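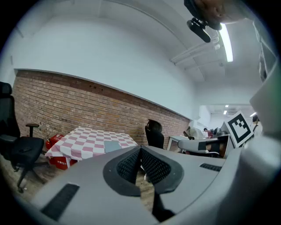

Right, the Povport reprint. Volume one of the girls' weekly serials arrived this morning and I've got opinions. Thread, probably too long.

The blurb says "complete and unabridged". I've still got a run of the originals in a suitcase under the bed, so I sat down with both. Complete is doing a lot of work there.

The Orphan of Satex Mill ran to 30 episodes. The book has the lot, fine. But the "story so far" box at the top of each one has gone, and in weeks when the writer forgot a plot point that box was the only place it got mentioned. How did Elsie lose the locket? In the reprint she just hasn't got it any more.

Also the recolouring. The original had two-colour pages, red and black, and the red was used for one thing: the wicked aunt. Coat, gloves, curtains in her house. Now everybody's got a nice pink face and the aunt is in plum. Why plum?

I wrote to them about it. The answer was that the colours had been "restored to what the artist would have wanted". The artist is uncredited in the book. So who asked her? Or him?

The introduction is by Eustaquio Bautista and I did like his bit on how the slave-story plots wore thin once every paper had one. Then he says the weekly was selling 700 thousand at its peak, with no source. I've seen that figure in three places and they all cite each other. 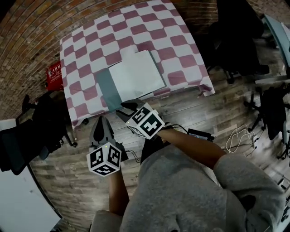 Nerea Calvo replied to say I'm being unfair, that most people buying this never saw the originals and would find two-colour pages hard going, and that without the recolouring there'd be no book at all.

Maybe. I've heard "there'd be no book at all" about every shoddy reprint since I was old enough to complain. Kids coped with two colours on bog paper. I was one of them.

She's right that the binding's good, I'll give them that. It opens flat and you can read the speech balloons in the gutter.

Price though. Numbered edition, mine is 764, and the number is printed, not written in. No idea what I'm meant to feel about that.

Volume two is down for May and is supposed to have Matei and the Ice Ponies, the one where the last 5 episodes were plainly drawn by somebody else. If they've "restored" those to match I will be writing again.

Anyone got the Christmas issue with the missing centre pages? Mine has the puzzle cut out and I want to check the aunt's hat.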